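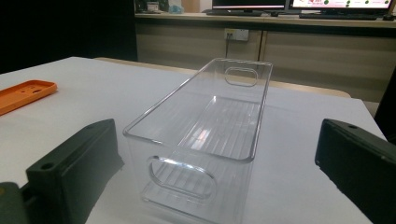

17 Jul 2026

I promised myself in January that I would stop buying clear plastic. Clear plastic is where robot learning goes to be humbled, and I had already been humbled enough by the dishwasher tablets.

But Ehsan Zaidi, who shares the workshop on Awan Street with me and has opinions, pointed out that our whole plan for the Stallness arm is to have it tidy a bench. Benches have bins on them. Bins, for reasons of price, are see-through. So now we do bins.

The setup hasn't changed much since the last post. Two hand-held grippers, one per hand, and I put small objects into other small objects until my wrists complain. The recordings go to the old Modeck tower in the corner, which trains on them overnight and heats the room for free. I wanted 100 usable runs for this task. Ehsan wanted 2000, but Ehsan doesn't hold the grippers.

The task is phone case into bin. A phone case sounds like a dumb thing to pick until you try it. It's light, it bends when you squeeze it, and if you grab it by the face it slides right out. Grabbing it across the edges and standing it up works much better. Then you lower it in and let go a little sooner than feels polite.

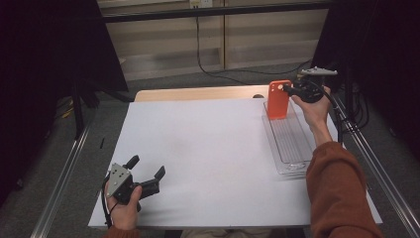 Case up on its edge, over the bin. My left hand is mostly there for moral support.

What I keep getting wrong is height. In my first batch I held the case way up and dropped it, which looks fine on playback and teaches the arm to fling things. In the second batch I went so low that I kept nudging the bin. We tossed both. That was a long evening, and the burritos were cold.

The other problem is the bin itself. Our depth estimate sees the ridges on the bottom just fine and then decides the walls are a rumor. Ehsan's fix was a strip of tape along the rim. It helped, and I made him take it off, because I'd like the arm to work on bins that haven't been to see Ehsan first. We're going with color only for now and letting the model sort it out. I give that 3 weeks before one of us sneaks the tape back on.

Cable management remains a disgrace. I have a sketch for an overhead reel and a box of Wukdale clips still in the shrink wrap, and I've moved that box 3 times to get at other things.

File 697 is the first run I'd show to a stranger. If you want the mounting plate drawings, ask in the comments and I'll clean them up. The left one has an extra hole in it that does nothing, so skip that.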